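3.2. Things kept for show and things put down for a moment

The interviews in the first part of the study suggested that people speak about their belongings in two quite different ways. When they spoke about objects on shelves and in cabinets, they told us where the object came from, who gave it, and in which year. When they spoke about mail, clothes, chargers and bags, they told us only where the object was at that time, and often they were not sure. Bai and Du (the second and third authors) called the first group "kept objects" and the second group "resting objects" in their early coding notes, and we keep these two names in the present section.

The difference is not the same as the difference between valuable and cheap. Many kept objects in our material cost very little. One participant in Avusbridge had a plastic figure from a vending machine on the best shelf of her living room, while a new winter coat had been on the back of a chair since the end of the season before. The difference is also not the same as between used and unused. A kept object may be touched every week when the shelf is dusted, and a resting object may stay where it is for months.

We define a kept object as an object which has a place that other members of the household can name. We define a resting object as an object which has a location but no such place. The definition depends on the household and cannot be made from the object alone. An envelope in a letter rack is kept; the same envelope on a seat is resting. This makes the coding slower, but we believe it is closer to how the participants themselves think about the matter.

Material for this section came from 85 households, which produced 592 entries in the object diaries. Each diary entry names one object, says where it was found, and gives a short answer to the question "Does it belong there?" Participants wrote in the language they preferred. Entries in Chinese were read by Yu and Cheng, entries in Thai by Nilsuwan, and the disagreements were discussed in a weekly meeting until one code could be given. We did not calculate agreement for the Thai entries, as there was only one reader.

Participants were asked to fill in the diary in the evening, after the last meal, when most of the household was at home. In the pilot version, done in March, they had been asked to do it in the morning. The morning entries were very short and often said only "same as yesterday," so we changed the instruction before the main study. The pilot entries are not included in the numbers of this paper.

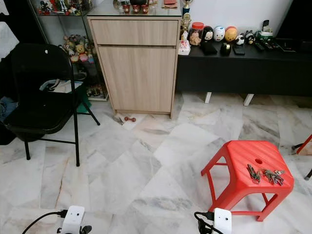 Figure 4. Folding chair beside a glass display cabinet with figurines and plush toys.

Seats were the most frequent surface for resting objects in our diaries, more frequent than tables. This surprised us at first. Earlier in the project we expected that the dining table would be the main place, and the first version of the diary form even had a separate box for it. However, the table in most of the homes must be cleared at least once every day for a meal, and in this way it corrects itself. A chair that is not needed for the meal does not have this rhythm. It is cleared when a guest comes, and in several homes the guest was the only reason that was ever mentioned.

Folding chairs are a special case. They were bought, in the words of one father, "for New Year and for the cousins," and they are supposed to be stored flat behind a door or under a bed. In practice, a large part of them stayed open. Once open, they were treated as furniture of low rank: a person would sit there to put on socks, and the rest of the day it would hold something. Two participants used the same expression independently and said that the chair was "working." We find this expression useful. It says that the chair has a function in the home, although this function has little to do with sitting.

The display cabinet works by other rules. It has a door in most cases, and the door, even when it has no lock, changes the behavior of the people who pass by. Almost no diary entry reported a resting object inside a closed cabinet. The exceptions were keys and medicine, which were put there to be out of the reach of small children. On top of the cabinet the situation was again different, and we found there all kinds of things, such as remote controls, receipts, and a half-finished model airplane. So the glass door divides not only inside from outside but also two kinds of attention.

We asked the participants who decides what goes into the cabinet. The answers were seldom simple. In homes with children, the lower shelves were frequently given to the child by a spoken agreement, and the adults kept the upper ones. A mother of two told us that the agreement had been made after a long quarrel about plush toys, and that her husband's collection had to move up by one shelf. "He was more sad than my daughter would have been," she added. In homes of couples without children the cabinet was more often the project of one person, and the other person described it with some distance, for example "her museum" or "the expensive corner."

It should be said that a collection is not a fixed thing. Participants rearranged their shelves more often than they admitted at first. When we asked directly, the common answer was "never" or "only when we moved." But in the diaries we found many remarks such as "turned the rabbit to the front" or "put the new one in the second row." Such small acts take less than a minute, and they are perhaps not remembered as rearranging at all. Danger of breaking, a new purchase, and the visit of the person who gave the object were the reasons written most often. The last reason is well known to anybody who has received a vase from an aunt.

Paper was the most difficult category for our coding. In the diaries, paper on a seat was described as "to do," "to pay," "to throw away" or simply "paper." The participants could usually say to which of these groups a pile belonged, but different members of one household gave different answers for the same pile. In one home, three members gave three answers. We therefore coded paper by the answer of the person who had put it down, when this person was known, and left the entry without a code when it was not known. This decision reduces the number of entries in the category, and readers who compare our results with other studies of domestic paper should keep it in mind.

Textiles on the floor were treated by the participants with more shame than any other resting object. We did not ask about shame, and the interview guide has no question about tidiness. Still, the subject came up early in the interviews, often as an apology before the visitor had taken off the shoes. Du has noted that the apology was made also in rooms which looked very orderly to us. It may be part of the politeness toward a guest and say little about the room. For this reason we do not use the apologies as evidence for how the participants judge their own homes, although it was tempting to do so.

A practical side of the question appeared in the conversations about storage products. Several participants had bought the Bosura shelf boxes or a similar system with the hope that resting objects would become kept objects. The boxes were used, but mainly for things that already had a place. One woman had moved her sewing supplies from a good drawer into a good box, and the mail was still on the stool by the entrance – she laughed about it during the second interview and showed us the box with some pride. It seems that a new container attracts objects that are easy to name. Objects are resting exactly when they are not easy to name, or when the name includes a decision that must still be made.

This last point brings us back to the definition. If an object rests because a decision is not yet made, then the length of the rest should depend on the decision and not on the distance to the nearest drawer. Our diaries support this only in part. Bills rested for a shorter time than letters from school, and clothes that needed a repair rested longest of all, even in homes where the sewing box was in the same room. But for bags and cables we found no such order. These were put down and picked up again many times in one week, and for them the word "rest" is maybe too strong. Cheng has suggested to separate them as a third group, "passing objects." We did not do so in this paper, as the diary form records one location per evening and cannot show movement during the day.

The next section looks at the same homes after a change in the household, such as a birth or a grown child moving out, and asks which kept objects lost their place.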